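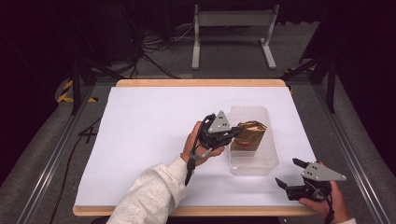 Progress report, adapted vehicle loan and grant scheme
To: Fitzsimmons Fund
From: Nobuhle Naidoo, Flerkholm Mobility Office
Period: June through September

Short version first. Scheme is running, spending is a bit under plan, one van is late, and we need a decision from you on the rental question at the bottom.

Vehicles

Nine households now have a vehicle they can use. Six of those are conversions to a car the family already owned (hand controls mostly, two swivel seats, one left-foot gas pedal). The other three are ramp vans on long loan from us. Target for the year was 15 so we're on track, but the next few will be slower. The easy ones went first.

The late van is the one for the Jelorberg family. Ordered in June, promised for August, then the lift came in with the wrong mounting plate. Atgate have reordered and are paying for it. They've also lent a plain minivan with a portable ramp in the meantime, no charge. Not great for a power chair that heavy but the daughter is getting to school.

Applications

About 100 inquiries since we opened. A lot drop out at the first phone call when people hear the vehicle has to be insured in the name of someone at the same address. We put that on the flyer in July, second line, bold. Still get the calls. Will move it to the top.

The income form is too long. Three different people told me they gave up on page 4. I have a shorter draft and will send it seperately, it needs your OK before we can use it because the wording on eligibility is yours.

Money

Conversions came in under budget. Loan vans came in over, nearly all of it tires and one transmission. Asking to move the unspent conversion money across to repairs, same total, no new funds. Spreadsheet is with your office already. Ignore the tab called OLD.

Driver training line is barely touched. The instructor who does hand controls was out for most of the summer and there's only the one in the county. She is back now and booked into November. If the money can't carry over past year end please tell me soon so I can pay for lessons up front.

Problems

Parking at our lot. Side-entry ramps need the space next to them clear and people keep parking there. Cones get moved. Painted lines are going down this month if the weather holds.

Warranty. Two dealers said the base warranty doesn't cover anything near the converted parts, one said it does. Same make, same model year. I've asked for it in writing from all three, have it from one so far. Until then we're telling families to assume no, and to bring the car to us before they they let anyone open up the dash.

Next

Finish the Jelorberg handover. Get the shorter form approved. Annual lift inspections on the loan vans, all of them in the same week so we only pay one call-out. Look for a second instructor, maybe one willing to drive over from the next county for two days a month.

Decision needed

Can a family rent a converted van for a short period out of grant money while theirs is being built? The agreement says "purchase or adaptation" and doesn't mention rental either way. I've had to say no to one family already and would like to be able to call them back. A yes or no by email is fine.

Receipts for the summer are in the shared folder, minus two from the tire shop that I'm chasing.

N. Naidoo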